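If your young violinist's pegs keep slipping in October, when the heating comes on, don't reach for the glue! A dab of plain chalk on each peg, pushed gently inward as you turn, will usually hold it through a whole lesson.

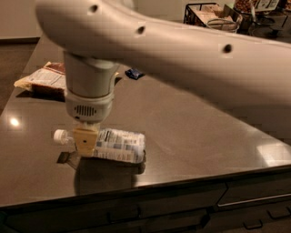
Page 7

Rosin dust is another matter – wipe it off the strings with a soft dry cloth every evening, and keep the kitchen sprays well away from the varnish, please. An old cotton T-shirt does beautifully.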